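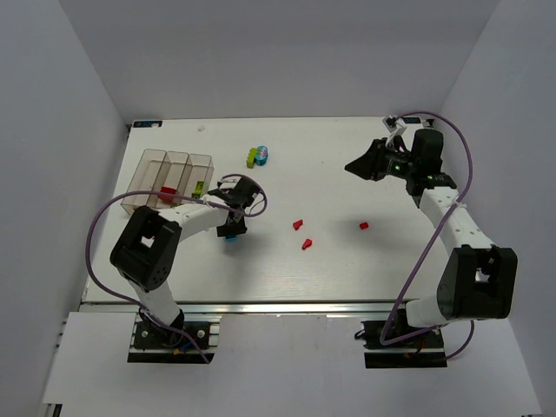
Chapter 9
Assessing a Two-Arm Bench Kit

What this chapter covers

Earlier chapters treated the arm as a chain of links and joints and the gripper as a source of force at the end of it. This chapter turns to equipment as it is sold. By the end of it you should be able to read a supplier's offer for a small two-arm kit, pick out the figures that matter for a given task, and write a bench test that a supplier and a buyer would both accept.

The worked case is the Skistar, a two-arm bench kit sold by Kendier for teaching and light development work. The task is sorting small building bricks into a divided box. Chapter 10 uses the same kit for calibration, and readers who have access to one should keep their results from the exercises.

Before you start

You will need the definitions of reach, payload and repeatability from Chapter 3, and the section on parallel and angled fingers in Chapter 6. No programming is needed until Section 9.5.

9.1 The offer

A kit of this type is rarely one product. The Skistar offer consists of two arms with grippers, two base plates, a clamping rail, wrist cameras, power supplies, a cable set and a licence for Fistgate, the control software. The list price at the time of writing was £1,591 per arm, with the rail and software priced separately. A buyer who compares that figure with the price of a complete cell from another supplier will reach the wrong answer.

The first job is therefore to rewrite the offer as a list of functions. For each function, note the item that provides it, whether that item is included, and what would be needed to replace it. Three entries are often missed:

Mounting. The base plates clamp to a rail along the near edge of the table. The offer includes the rail but not the table. The table top must be stiff enough that a fast move by one arm does not shift the other.

Surroundings. Plain walls and even light make the camera's work easier. Kendier lists an enclosure as an option. A painted board on three sides serves the same purpose in most teaching rooms.

Parts. Bricks, boxes and fixtures are left to the buyer. A test is only repeatable if the parts are specified as closely as the arm, so they belong in the list.

9.2 Reach and shared space

Kendier quotes a reach of 700 mm for each arm, measured from the shoulder axis to the tip of the closed fingers with the arm straight. Nobody sorts bricks with a straight arm. Near full extension the elbow has little room left to correct a position, and the gripper cannot be turned freely to face down. The useful reach for a task that needs a downward grip is shorter, and it must be measured with the gripper in the attitude the task requires.

Two arms side by side on one rail share the middle of the table. Figure 9.1 shows the usual layout: parts lie in the middle, within the area both arms should be able to serve, and the organiser is on the left. With this layout the left arm has a short path to the compartments, while the right arm has to cross in front of or over its partner to place a brick. There are two ways to deal with this. The first gives the organiser to one arm only, and has the other pass parts to a hand-over point. The second lets both arms use the organiser but locks the shared space, so that one waits outside until the other has left. Fistgate supports both. The first is easier to test, and it is the method assumed in the exercises.

Cables need the same attention as links. On these arms the cable runs outside the links in wide loops. The loops leave slack for the wrist to turn, but they also take up space that does not appear on the reach drawing. When plotting the shared space, add the cable loop at its widest point to the outline of the arm. Check each tie after the first day of use and once a week from then on.

9.3 The gripper and the part

Small bricks are a fair test of a gripper. They are rigid, their edges are well defined, and they come in shapes that present different faces to the fingers. A square brick offers two parallel faces in either direction. A sloped piece offers parallel faces in one direction only; gripped the other way, it tends to turn or slide out as the fingers close.

Two questions should be put to the supplier. What is the smallest part the fingers can hold securely on a flat table? And how close may a second part lie before the fingers disturb it? The data sheet for the Skistar answers the first question with a width and does not answer the second. The omission is common. Clearance depends on the thickness of the finger tip as well as the opening, so a gripper with a wide opening may still be poor at separating parts that lie together.
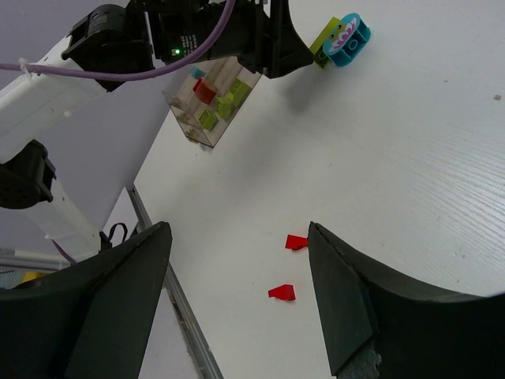 Figure 9.2 Wrist camera view with two small red pieces between the open fingers. The divided box and the other gripper are beyond.

In the arrangement of Figure 9.2 the upper piece is against the tip of the right finger and the lower one lies a little way from it. Closing the gripper from this position would bring both pieces into play. A control program that looks only for a red object between the fingers would accept the position. One that measures the gap on each side of the chosen piece would reject it and call for a new approach, turned or shifted until a single piece lies between the tips.

The view also sets a limit on what the wrist camera can be asked to do. The fingers take up much of the lower part of the picture and hide the table beneath them. A part that passes behind a finger is lost to that camera until the wrist moves. For this reason the sorting task is normally run with a second, fixed view of the table – Fistgate accepts one through the same settings page – and the wrist camera is kept for the last stage of the approach.

Finger surfaces wear and should be treated as a consumable. Ask for the price of a replacement pair, the tool needed to fit it, and whether the gripper must be calibrated again afterwards.

9.4 Writing the bench test

A bench test states the parts, the starting layout, the action, the number of attempts and the rule for counting a success. The test used in this chapter reads as follows.

Place one brick flat on the table inside the marked area. The arm picks it up, carries it to a named compartment and releases it. The attempt counts as a success if the brick is at rest inside that compartment, no other part has moved, and the arm has returned to its waiting position without help. Repeat for 20 attempts, changing the position and angle of the brick each time according to the table in Appendix C.

Record every failure with its stage: approach, grip, carry or release. A kit that fails at release may need only a higher drop point or a slower opening. Repeated failure at the approach stage points to calibration or lighting, and the remedy takes longer. The bare success rate hides this difference.

The Luangrath test set, described in Appendix C, adds crowded layouts in which two or more parts touch. It should be run only after the single-brick test has been passed, with the same parts and the same fingers.

Exercises for Sections 9.1 to 9.4

1. Rewrite a supplier's offer for any bench arm as a list of functions. Mark each item as included, optional or left to the buyer.

2. Sketch the shared space of two arms clamped to one rail. Add the cable loops and shade the area that must be locked.

3. Write a success rule for placing a sloped piece upright in a compartment. State how the result will be checked.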